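4. Recording your first demonstrations

By now the arm is calibrated and you have both Clevska config files in your project folder. Time for the fun part! Everything in the Metside study rests on the recordings you make in this section, so take them slowly. A calm hour here saves a day of retraining later.

4.1 Before you record

1. Check that the foot plate sits flat and that the clamp is tight. Push the base gently with one finger. If it rocks, tighten the clamp and repeat the zero check from section 3.

2. Lay white paper on the table inside the arm's reach. Two sheets joined end to end work fine. The policy learns from raw pixels, and plain paper made a bigger difference in our tests than any change to the network.

3. Set out the object and the open box. Keep both where the fingers can reach them with the elbow still slightly bent.

4. Run the arm once through its full travel by hand, with the power off, and watch the cable. It should hang free the whole way.

CAUTION: Keep hands and faces out of the arm's reach once torque is on. The small servos look harmless, but they will pinch.
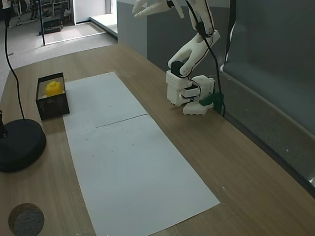
4.2 Recording

5. Start the recorder and type a task name. Use the same spelling every time, or the Uddin loader will treat your runs as separate tasks.

6. Guide the arm through the task at an easy, steady pace. Small hesitations are fine – the method copes with them surprisingly well.

7. Press S to save or D to discard. Throw out any run in which you bumped the table.

8. Move the object a little and go again until you have 200 saved runs. Stop every 21 runs and redo the zero check.

NOTE: Please do record some recoveries, where you start from a bad grasp and fix it. This is the result we're most excited about. Debashish Sarkar added 6 recovery runs to a set that kept stalling at the lip of the box, and the retrained policy began correcting itself on the very next trial. We have since trained on 828 runs from the Kerkton bench, and the effect is still there.

4.3 Checking the set

9. Open the replay viewer and step through a handful of runs at half speed. Look for dropped camera images and sudden jumps in the wrist angle.

10. Copy the whole folder to a second drive before you go on to section 5, Training.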